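Mandarins going soft in a week, pomelo fine after a month. Why?

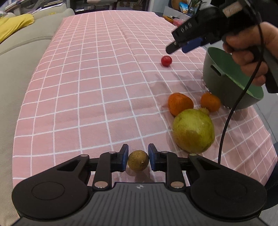 Posted by Tala Atallah in Food storage, November
2 replies, 238 views

I buy a mixed box of citrus every other Friday and keep all of it on the kitchen table. The pomelos last for weeks. The mandarins start to feel hollow and soft after six or seven days, and one or two grow blue mould underneath. The kitchen is at 20 degrees in the daytime and the heating goes off at 11 pm. Would the fridge help, and does it matter that they share a table? I have read that fruit gives off a gas that ripens everything near it.

Karim Abou Jaoude
Replied the same evening

Two separate problems. The soft, hollow feel is water loss. A mandarin is small, so it has a lot of surface for its weight, and the peel is thin and often loose. A pomelo has a thick layer of pith and much less surface per gram. It dries from the outside too, but the flesh is affected much later.

Blue mould gets in through damaged skin. Check for nicks and for places where the stalk has been pulled out and taken a bit of peel with it. Eat those first. Marks that are only on the surface of the peel and feel firm are usually harmless.

The gas is ethylene. Citrus does not go on ripening after picking in the way a pear does, so it will not get sweeter, but ethylene can age the peel. Keep apples and bananas elsewhere. Citrus next to citrus is not a concern unless one is mouldy.

For mandarins I would use the fridge drawer at 5 to 8 degrees, in a bag left open at the top. Do not wash them until you eat them. Expect 3 weeks from sound fruit. Limes can go in the same drawer. The pomelo can stay out until it is cut, then wrap it and refrigerate.

Kováčik
Replied two days later

Just put them in the fridge. Mine were at the back against the plate and froze though, so not there.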